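Oct 10, 2024
Posted by Clive Cropper to the Vilumel building list

Subject: Re: second floor break room, what stays and what goes

Volkan, thanks for getting this started. I'm answering below your message and then adding the things that came up when Ilgın and I went through the room.

Volkan Kahraman wrote:

> Hello all,
>
> The lease people want to know by December which of the kitchen things on the second floor belong to the building and which are ours. I don't have a list. Hüsnü says there was one when Prernia moved out, but I have not found it in the shared folder.
>
> Questions from me:
>
> Is the refrigerator ours or the building's?
>
> Are we keeping the high table? Two people have asked me for a regular-height one.
>
> Can we agree on what lives on the counter? I tried to make a sandwich last week and had to do it on top of the microwave.
>
> Budget is 300 dollars for anything small. Anything larger has to go through Vusumuzi.
>
> Volkan

Refrigerator first. It's ours. I found the order in my old mail, Ersoy order 2536, and it was delivered to the second floor and not to the lobby, which is where the building's own one went. The cabinets are the building's, upper and lower, and so is the carpet. The microwave was left by Prernia and I would call it ours at this point. If the lease people disagree they can have it.

The order also covers the table and stools. I measured the space between the table and the refrigerator and there is enough room to open the doors all the way, but only if the stool on that side is pushed in. People leave it out. Please push it in.

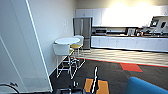

Second floor break room: high table and stools, with the refrigerator and counter behind.

On the table itself, I would keep it. A regular-height table with four chairs would need more floor than we have on that side, and the chairs would end up in the path to the counter. The round one is easy to walk past. I know it's not comfortable for everybody. What I'd suggest is that we put a low table in the small meeting room across the hall, where nothing is booked between noon and one anyway, and tell people they can eat there. Lolside has one they want to get rid of. Hüsnü has seen it and says one leg needs a new foot and otherwise it's fine. It is 62 inches long, so please somebody check that it goes through the meeting room door before we say yes.

The yellow stool has come up twice. It does not match the white one and I have been asked to swap it for a second white one. I don't see the point. The legs are the same style and it's a good stool. If anyone feels strongly, write to me and not to the list.

Now the counter, which is the real problem. The machines take up a lot of it, and then there are the bottles and containers in between. Ilgın and I didn't throw anything out. We opened the upper cabinets to see what could go in there and the answer is plenty. One cabinet had nothing in it except paper plates and a box of candles. Another had vases. So my proposal is:

The microwave stays where it is, at the refrigerator end. Nothing goes on top of it, including bread.

The coffee things stay out, together, near the outlet they use now. Filters and spare coffee go in the cabinet directly over them.

Bottles of oil, vinegar, syrup and hot sauce go in the next cabinet along. If it has been opened and it says to refrigerate it, then refrigerate it.

Food containers go home. If one has no name on it by the end of the month, it goes in the box by the stairs, and after ten working days the box goes to the donation place.

That ought to leave a clear stretch of counter wide enough for a cutting board. Ilgın has offered to label the insides of the cabinet doors with tape. She asked that we not put labels on the outside, as the glossy finish holds on to the glue and we'd have to clean it off when the lease ends.

About the light over the counter. Several people have said it's too bright and that it glares off the cabinet fronts. I asked the building and they can change it to a warmer tube at no charge, but they need a request from the leaseholder, so that has to come from Vusumuzi. Vusumuzi, could you send that? Two lines will do.

On the money, I'd spend it like this: a dish rack that fits beside the sink, a set of matching storage jars for sugar and tea, and a new rubber foot for the Lolside table if we take it. I priced the rack and jars and they come in well under the 300. Please don't buy another coffee machine with what's left. I would put it toward water filters.

Two smaller things:

Whoever keeps setting the refrigerator to the coldest number, please stop. The lettuce freezes at the back. Hüsnü has put it on the middle setting and it can stay there.

The mop is missing from the closet. If it's on your floor, bring it back or just tell me where it is.

If there are no objections, Ilgın and I will move the things into the cabinets next week after everyone has had lunch. It should take an hour. Help is welcome, mainly from someone tall enough for the top shelves. I'll write up the list of what's ours and what's the building's and send it to Volkan so he has it well before December. Hüsnü, if the old Prernia list does come to light, send it to me first and I'll compare the two.

Clive

Last updated: same day, corrected the order number

Vilumel building list. Contact the list owner to change your subscription. Back to top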